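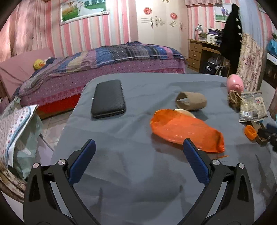 gido_fan wrote:
Are you all still on the ribbed pads? We switched to flat foam in our club last July and I'd never go back, the ribs just don't grab crinkly stuff.

Bontu Moges wrote:
Yep, still ribbed, and I love them! Okay, so for anyone new to the thread, this is our student project for the Prarer challenge: two-finger gripper, hand-held, pick up as many different household things as you can and log every try. We're at 512 logged grabs and I am having the best time. The rule we set ourselves is no neat blocks. Packets, caps, a cardboard tube, a zip case, whatever is in the house. The orange packet is my favorite because there's no "right" place to grab it (my project partner hates it for exactly the same reason).

tapeandhope wrote:
Does the cloth stay? On a bare tabletop our fingertips skid, on cloth they catch in the folds. Either way you end up tuning for the table.

Bontu Moges wrote:
The cloth stays for now. We did one set of 78 grabs on cloth and one set of 68 on bare wood, and I still need to sit down and sort out the misses. Will post the sheet when it's readable!!

gido_fan wrote:
I'd say pull it flat at least. Wrinkles are one more thing changing between tries and then you can't tell what made you miss.

Safta Grecu wrote:
I disagree with that pretty strongly. Wrinkles are the whole fun. Our Zevivard team practiced on a perfectly smooth mat all season, then got to the meet and the tables had covers on them. We dropped things we hadn't dropped in weeks. Bontu, keep it messy, just write down which surface it was.

gido_fan wrote:
Fair for competition prep. For testing pads against each other I'd still want flat.

Bontu Moges wrote:
Could do both? Flat for pad tests, messy for practice. Also I want to try your foam now, what thickness?

gido_fan wrote:
5 mm, the closed-cell kind. Cut it a little wide and trim after the glue sets. It does wear out faster than the ribbed ones, I'll give you that.

tapeandhope wrote:
If you go to foam, check that the fingers still close all the way. Ours didn't, and we spent a whole meeting blaming the linkage.

Bontu Moges wrote:
Ha, noted. Foam goes on this weekend, same objects, same cloth, and the tube goes first.

Last updated: 24/05/2026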